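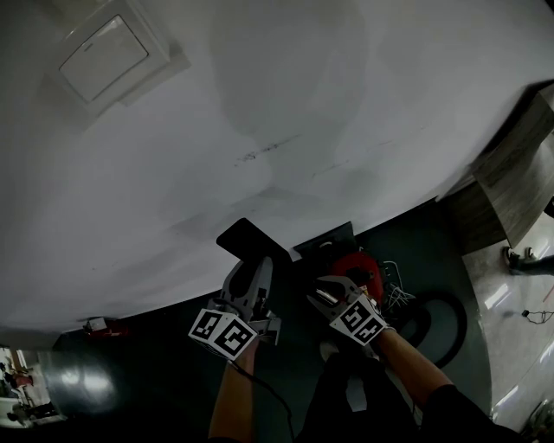
흰 벽과 벽 스위치

Liesbeth Van Loon
1/ 구급대에서 쓰는 현장용 조명에 대해서 조금 적겠습니다. 한국어로 길게 쓰는 것은 아직 어렵기 때문에 짧게 나누어서 올립니다.

2/ 우리 팀은 Lomine 삼각대 조명을 18개월 동안 사용했습니다. 밝기는 2,000루멘입니다. 교통사고 현장에서 환자 한 명을 보기에는 충분합니다. 다만 가까이에 두면 환자가 눈을 뜨지 못합니다.

3/ 그래서 저는 빛을 환자에게 바로 비추지 않고 구급차 옆면에 비춥니다. 반사된 빛이 부드럽고, 정맥 주사를 놓을 때 손 그림자도 덜 생깁니다. 이 방법은 Vusov 교육에서 배웠습니다.

4/ 삼각대 다리에 대해서도 말하고 싶습니다. 갓길은 거의 항상 기울어져 있습니다. Lomine은 다리 세 개의 길이를 따로 조절할 수 있지만, 두꺼운 장갑을 끼면 잠금 레버가 잘 잡히지 않습니다. 저는 레버에 짧은 끈을 묶었습니다. 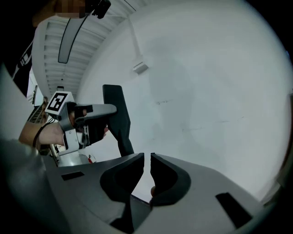
읽는 시간 2분

5/ Prondard 머리 전등도 같이 씁니다. 무게가 210그램이어서 처음에는 괜찮은데, 긴 출동이 끝나면 목이 아픕니다. 헬멧 뒤쪽에 배터리를 다는 모델이 저에게는 더 편했습니다.

6/ 배터리 이야기입니다. 설명서에는 300회 충전이라고 되어 있습니다. 겨울에는 차 안에 두면 빨리 약해집니다. 우리는 10월부터 예비 배터리를 실내에 두고, 출동할 때 가방에 넣어서 나갑니다. 한 번 잊어버린 적이 있는데 그날은 경찰차 전조등의 도움을 받았습니다.

7/ 색에 대한 질문을 받았습니다. 너무 푸른 빛에서는 피부색을 판단하기 어렵습니다. 입술이 창백한 것인지 조명 때문인지 헷갈립니다. 가능하면 따뜻한 흰색을 고르시기 바랍니다.

8/ Altıntaş에서 나온 보관 가방은 추천하지 않습니다. 지퍼가 젖은 모래에 약합니다. 뚜껑을 버클로 닫는 가방이 더 오래갔습니다.

9/ 다른 지역의 대원들은 터널 안에서 어떤 조명을 쓰시는지 궁금합니다. 댓글로 알려 주시면 감사하겠습니다. 틀린 한국어도 고쳐 주세요.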